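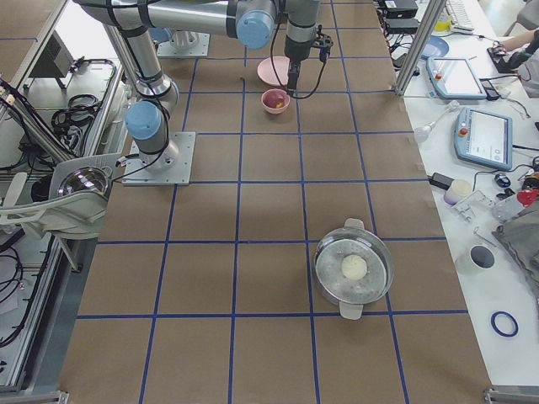
Le petit bol rose, sur la table en papier kraft.

Ma rue passe donc en zone 30. La mairie a posé 2 panneaux en mai, puis un boîtier loué à Dasora qui affiche la vitesse avec un bonhomme vert ou rouge. Le bulletin annonce 1273 passages « analysés ». Analysés comment, à quelles heures ? Pas une ligne là-dessus. 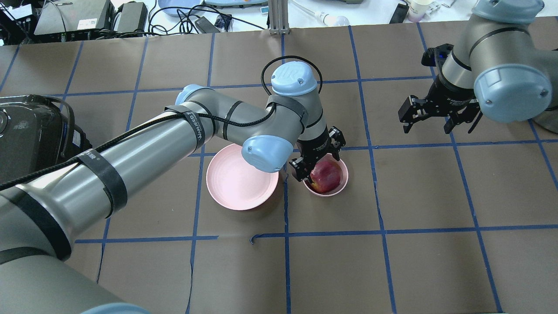

J'ai posé la question à Keyvan Nikzad, en réunion de quartier. Il m'a parlé de pédagogie. Je veux bien, mais le bus, lui, descend toujours aussi vite, et le passage piéton devant la boulangerie est effacé depuis l'hiver. Un pot de peinture, ça coûte combien ? 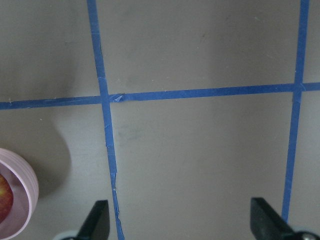 Ruban bleu, de près.

On me promet un bilan. J'attends de le lire.

Ce site utilise des cookies. Accepter | Refuser

Articles récents
Le parking de la gare, suite
Ligne 6 : encore un détour
Trottoirs et poubelles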